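Trellby Fruit Share: Frequently Asked Questions

Last updated January 2023

What is the Trellby Fruit Share?
A weekly box of fruit that you collect from a pickup point near you. You pay by the season, and what goes in the box depends on what the growers have ready. The share has 160 members at present.

How long is a season?
The main season is 20 weeks and finishes in November. A shorter winter share of apples, pears and stored citrus is offered when there is enough fruit.

What sizes are there?
Two. The small box suits one or two people. The large box suits a family, or anyone who makes jam. You can change size once during the season by writing to the office.

Where do I pick up?
Pickup points are at the Cluvdale feed store, the Stuvley library parking lot and the packing shed on Sorensen Road. Choose one when you sign up. To switch for a single week, let us know 2 days ahead so your box goes on the right truck.

What happens if I miss my pickup?
Boxes are held until noon the next day at the packing shed only. After that the fruit goes to the Cluvdale food pantry. We don't give credits for missed boxes, but you are welcome to send a friend in your place. They need to give your name and box number.

Can I skip a week?
You can skip up to two weeks per season. Skipped boxes are added to the end of the season or doubled up in another week — your choice.

Can I choose what I get?
Not item by item. There is a swap crate at each pickup point where you can leave something you don't want and take something else of the same kind of value. If you have an allergy, put it on the sign-up form and we will leave that fruit out.

Who grows the fruit?
Most of the stone fruit and all of the table grapes come from Petro Skoryk's place outside Stuvley. Aitana Paredes grows the berries and the early apples. Other growers are named on the slip in your box.

Is the fruit organic?
Some of it. The slip marks each item as organic, low-spray or conventional.

Should I wash the fruit before I put it away?
Wash it when you are ready to eat it. Berries and grapes keep longer if they go into the refrigerator unwashed.
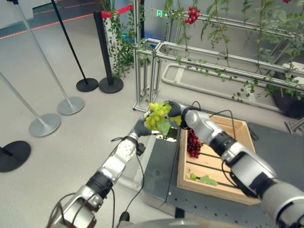

How should I store grapes?
Keep them on the stem in a bag with holes or an open bowl, toward the back of the refrigerator. Take out any split or soft ones first. Most bunches last a week or more this way, and extra grapes can be pulled off the stem, rinsed, dried and frozen on a tray.

Do I need to return the box?
Please do. Fold it flat and leave it at your pickup point the following week. Plastic berry baskets can come back too if they are clean.

How do I pay?
By check or card, in full or in two parts. The second part is due at the halfway point of the season.

How do I contact the office?
Call extension 311 or leave a note in the box at the packing shed. Messages are answered on working days.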